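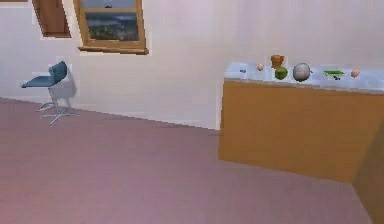 Leltetti asked us after the February release whether Biris could be run without its planner, because they only wanted object poses and had no use for the rest. It can now, and the install steps below have been split to match.

Biris

Biris is a perception and planning package for household manipulation in simulation. It takes rendered views of a room, works out which surfaces and containers are in reach, keeps a list of the objects resting on them, and passes that list to a task planner called Hakim. It was written at Flokthorpe and is used there for pick, place and open/close tasks in kitchens and mixed living spaces.

Last updated 21st August.

What is in this repository

biris/percept — segmentation, surface fitting and the object list
biris/hakim — the planner and its skill library
biris/replay — steps through a logged run and redraws what the planner believed at each step
configs — one file per task family
data/rooms — the room set described below

Installing

You need Python 3.10 or later. For perception only:

pip install -e .[percept]

For everything:

pip install -e .[all]

Hakim runs on the CPU. The segmentation model wants a GPU but will fall back if it doesn't find one. The fallback is slow enough that we only use it for checking that an install works.

Running

python -m biris.run --config configs/tabletop.yaml --room 400

The room argument is an index into data/rooms. Add --no-plan to stop after the object list has been written. Logs go to runs/ and can be opened with biris.replay.

The room set

There are 1018 rooms. The first 1000 are for training and tuning. The last 18 were built by hand to test particular failures and should be kept out of training. Each room comes with a scene file, a set of rendered views, a ground-truth object list, and the state of every joint (doors, drawers, lids).

Object names in the ground truth are coarse. A ball is a ball whatever its color, and two balls on the same counter get separate instance IDs and the same class. If your task says "the ball" and there are two, Hakim picks the closer one and writes a warning to the log. Set ambiguous: fail in the config if you would rather have it stop.

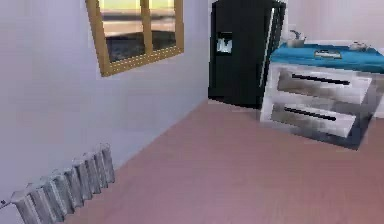
Render: Flokthorpe, Biris room set. Released under CC BY 4.0.

Fixtures such as refrigerators and drawer units are stored apart from loose objects. Each drawer has its own joint, and the handle is annotated as a line segment with a grasp direction. Windows and radiators are marked as static and the planner treats them as obstacles only.

Known problems

Reflective surfaces. Depth is taken from the renderer, so it is clean, but segmentation is done on color. Glossy black doors and metal bowls are sometimes split into more than one region. Raising merge_thresh helps with bowls and makes crowded counters worse.

Flat objects. Anything thin that lies on a countertop may be absorbed into the surface fit. Trays are the usual case. The object list will then be short by one, with no warning.

Views that miss the top of a tall fixture. The fitted box stops where the view stops. Hakim will not plan to place anything on top of such a box, but it may plan a path over it. Use at least two views if your arm works at that height.

Planner timeouts. Hakim gives up after 200 expansions by default. Tasks that need a drawer opened first, then an object moved out of the way, often hit this. We raise it to 400 for the container tasks in configs/drawers.yaml.

Not covered

No people, no pets, no liquids, no cloth. Lighting is fixed within a room. We have not tested transfer to real kitchens and make no claim about it.

License

Code is MIT. Rooms and renders are CC BY 4.0. Bug reports should include the config file and the run log — a screenshot of the replay window is not enough to reproduce anything.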